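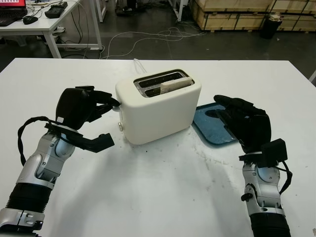 *Toaster task, head view. Left hand at the lever, one slice in the slot nearer the back.*

**Teleop sync, Saturday, 10:00**
Present: Vaughn Boateng (chair), Ruth Carhuamaca (notes), Honiria people on the call, Wanyama joined late, audio only
Apologies: Luster

**1. Last time's actions**

- Glove recalibration, done. Vaughn did both hands, left thumb still reads a bit high at rest.
- Written script for operators, half done. See item 3.
- Lirkus export fix, not done. Carried over again.

**2. Where we are with toast**

Target is 100 good demos of the full task: pick slice from tray, into slot, lever down. Have 14 we'd keep. Vaughn thinks more of the old ones could be saved by trimming the starts, Ruth doesn't want to trim anything until the export is fixed because the time stamps shift. Left it there.

Lever is the slow bit. Operators come at it from above with the fingers straight, can't feel the tab, then go hunting. In the headset the fingertips hide the tab for the last stretch anyway. Honiria asked if we could pad the fingertips. Vaughn against, changes the hand for every other task. Ruth: come in from the side, fingers flat, stop short, then down in one go. Agreed to try that as the standard approach and write it up.

Also agreed: no second try at the lever inside one demo. If it slips, operator calls it, reset, start over. The retries are teaching the wrong thing. (Wanyama not happy, says policies need to see recoveries. Fair. Seperate batch for those, labeled, later.)

**3. Operator script**

Ruth read out the draft. Changes made in the room:

- Start pose: both hands up and open, clear of the toaster. Hold for a breath before moving.
- Right hand does bread, left hand does lever. No swapping, even if it looks easier.
- Pinch the slice by the edge area, not the middle. Bread that's been handled a lot goes soft and folds at the slot.
- Lift straight up off the tray before going sideways.

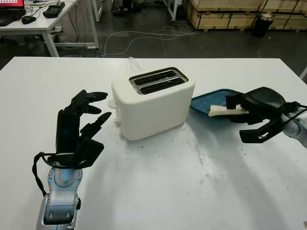
- Pause over the slot is OK, keep it short. Long pauses show up in training as the arm just hanging there.
- Let go fully before backing off. Fingers open first, then the wrist.
- Left hand can wait near the toaster while the right one works but must not touch it.

Question from Honiria: which slot? Script said "either". Vaughn wants one slot only for the first batch, the back one, then mix. Agreed. Ruth to change the wording, and to say what "back" means, we had two people reading it two ways last week.

Tray position: keep on the right of the toaster, move it a little between demos. Toaster stays put for now. Vaughn wanted to tape its outline, Ruth says tape will be in every recording and then we're stuck with tape. No tape.

**4. Hand guiding vs remote**

Tried moving the arm by hand for the lever part, with the motors slack. Vaughn liked it, you get the path first go. Problem is a person's arms in the head camera the whole time, and the fingers don't follow so the grip has to be added after. Wanyama said Luster had done the same with drawers and gave up. No one from Luster here to say.

Decision: remote for everything we keep. Hand guiding allowed for working out a path before the operator sits down, not recorded.

**5. Delay**

Measured 265 ms glove to finger on the bad afternoon. Too much, operators were overshooting and then correcting, it's plain in the joint plots. Better after the restart but no idea why. Ruth wants a delay check logged at the start of every session. Vaughn: fine if it's automatic, not fine if someone has to type it in. Ruth to script it.

**6. Table and bread**

Wipe the table between operators. Crumbs build up in front of the toaster and the tray gets it too. Fresh slice after every 4 demos, sooner if it's bent. Ask before eating the spare loaf, it's from the May budget and it's the sliced size that fits.

**7. AOB**

- Honiria want to see a run live. Not until the lever approach has settled.
- Naming of sessions is a mess, three styles in one folder. Vaughn to pick one and rename.
- Headset strap is wearing thru, order another.

**Actions**

| Who | What |
|---|---|
| Ruth | Script v2 with slot wording and side approach |
| Ruth | Automatic delay check |
| Vaughn | Lirkus export fix, really this time |
| Vaughn | Session names, headset strap |
| Wanyama | Short note on what a recovery batch should have in it |
| Honiria | Send back comments on the 14 kept demos |

Closed 11:10. Next one same time, Luster to be chased about the drawer work.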